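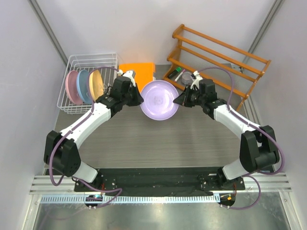
Figure 3. Lavender plate held upright, with the white wire dish rack at upper left.

4.2 Plates, rack and counter surface

The household survey described in Section 3 asked respondents where plates go between washing and the cupboard. Of the 154 households that returned the form in Bidley and Zamgate, most named a rack on the counter next to the sink. A smaller group used a towel laid flat, and a few put plates straight into the cupboard. The remainder of this section treats the rack households only. The towel households are taken up again in Section 5, where the question of counter space is handled for both groups together.

A plate has to be turned from flat to upright before it can enter a rack of the common kind. Respondents seldom mentioned this step when asked to list what they do after a meal, although it came up often in the home visits. Plates were lifted from a stack or from the sink, tilted by the rim, and brought to the rack on edge. The rim is the part that matters here. A shallow plate offers a narrow grip on either side, and a person who takes it by both sides has to let go of one before the plate can pass between the dividers. Figure 3 shows a shallow lavender plate in the upright position, away from the rack.

Color was recorded for every plate in the visited homes. We had included it as a bookkeeping aid, so that the same plate could be followed from one round of notes to the next. It proved useful for a second reason. Households that owned plates in several colors tended to describe their rack by color when interviewed ("the blue ones go at the back"), while households with plain matching sets described it by size or not at all. The sets used on the gray wood-grain tabletop follow the mixed-color pattern, with lavender, pink, light blue and pale yellow plates among them. One light mark near the center of the lavender plate was noted in the item list and was not used for sorting.

Racks in the survey homes fell into two broad types. The first is an open basket of thin wire, with upright dividers that hold each plate on edge. The second is a tray with molded slots. Wire baskets were more common in the Costache apartments, where kitchens are small and the rack is often moved to make room for cooking. Residents there said that a wire rack is easy to lift with one hand and can be wiped down quickly. They also said that plates lean in it. A plate placed between widely spaced dividers will settle at an angle, and its neighbor will then settle at an angle too, until the last place in the row is hard to reach.

This leaning was the most frequent complaint in the open comments. Several respondents had worked out a filling order to deal with it — large plates at one end, small ones at the other, bowls last. Others filled the rack from whichever side was nearest the sink and accepted the result. We did not find that either habit was tied to the age of the respondent or to the number of people in the home. It did appear to be tied to where the rack stood. Racks pushed into a corner were filled from the open side, and the places along the wall were used least, even by households that reported running out of room.

Corner placement has a further effect on the things kept beside the rack. In 12 of the homes visited, a cutting board was stored within reach of the rack, either leaning against the wall or lying flat on the counter. A board that lies flat next to the rack takes up the space in which plates would otherwise be set down before they are racked. The plates are then held, or stood on edge farther along the counter, until a place is free. The arrangement below has all of these features: the rack in the back-left corner with a pink plate leaning in it, an orange cutting board lying flat directly to its right, and the light blue and pale yellow plates tilted upright beyond the board, one in front of the other.
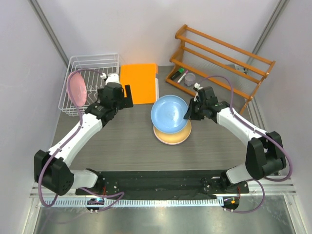
4.3 Order of racking and use of the set-down area

The term "set-down area" is used in this paper for any part of the counter where a plate rests between the sink and the rack. In the home visits it was usually a strip of bare counter no wider than a dinner plate. Six of the visited homes had no such strip at all. In those homes the plates went from hand to rack one at a time, and the person washing up either worked slowly or had help.

Where a set-down area was present, we recorded whether plates were laid flat, stacked, or stood on edge. Stacking was the usual choice. It keeps the counter clear, but each plate must then be separated from the one under it, and shallow plates of the same size sit closely together. Respondents in Zamgate described sliding the top plate sideways until the rim overhung the stack. In Bidley the more common account was of lifting the whole stack against the body and taking plates off the front.

Standing plates on edge outside the rack was the least common choice. It calls for a support of some kind — a wall, a jar, another plate, a hand. Its advantage is that a plate already upright needs only to be moved across and lowered between the dividers. Its disadvantage is that the front plate hides part of the one behind, so that the second plate is chosen by what shows at the rim. Households with mixed colors reported little trouble with this. Households with matching sets said they sometimes picked up two plates together.

The interview material was coded under the Grarkia scheme, with small changes for kitchens. "Surface" and "container" were kept as separate codes, and the cutting board was coded as a surface only when something was resting on it. A board lying flat with nothing on it was coded as a stored item. The distinction affects the space figures in Section 5, and readers who wish to compare our totals with the earlier laundry study should apply the same rule to ironing boards.

Visits made in March were coded before this rule was settled. They were coded a second time by the same reader, and the second set of codes is the one used throughout.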